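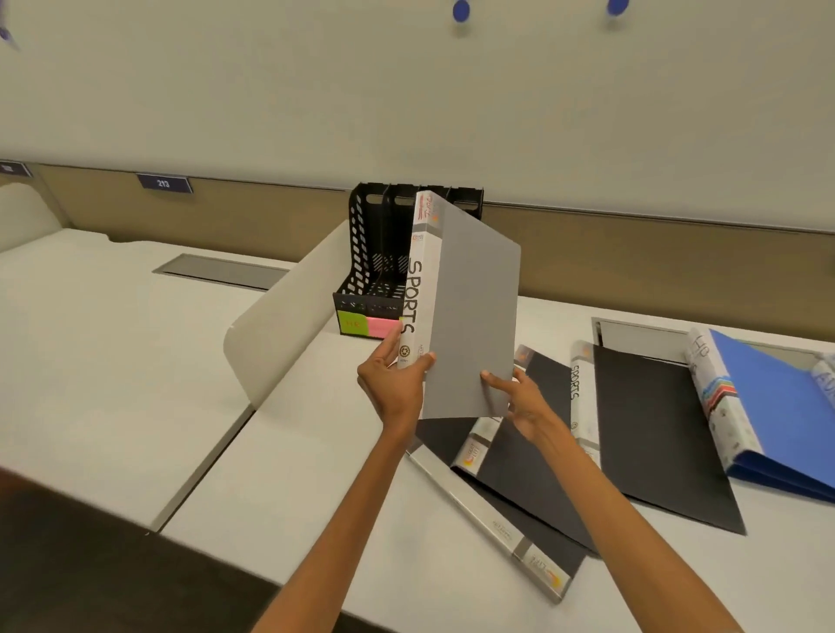 Can I move my page followers to a new page name without losing my ad history?

Posted by Nia Dafis, December 15, 2018

Hi all! I run the social pages for a small shop called Brikemby (yarn, buttons, a few classes) and we're changing the name to Flodska in February. The page has 513 followers, which I know is tiny, but it took me ages to get there and I'd hate to start over. I tried changing the name in the page settings last night and it told me my request was too different from the current name. Then I made a second page with the new name and tried to merge them, and that got turned down too. I also have 154 dollars of ad credit sitting in the account and all my saved audiences from the summer. Do those go with the page or with me? I'm the only admin if that matters.

Aidoo

I went through this with my dog grooming page. Don't keep hitting the merge button, you'll just get the same message over and over. What worked for me was doing the name in 2 steps. First I changed it to the old name and the new name together, so yours would be something like Brikemby Flodska, and left it like that for a few weeks. Then I asked for the new name by itself and it went through the next morning. I can't promise it'll go the same way for you, but it's worth a shot, and your followers get used to the new name in the meantime!

Before you do the second step, change your profile photo, the About section and the website link so they all show the new name. Mine still had the old logo on it the first time and I think that's what sank me. Oh, and the page web address is a separate setting – go change that too or your old name hangs around in the link forever.

zedden70

just make a new page and tell people to follow it. thats what i did, got most of them back eventually

Zedden

Following up on the ads part, as it got skipped. Your ad account isn't part of the page. The credit, the billing and the past reports all belong to the ad account, so a page rename doesn't touch them. Saved audiences stay put as well. The one to watch is any audience built from people who interacted with the page – that one is tied to the old page, so if you give up and start a new one, it stops picking up new people.

Also, please add a second admin before you start changing things. I got locked out of mine halfway through a rename and it took forever to get back in.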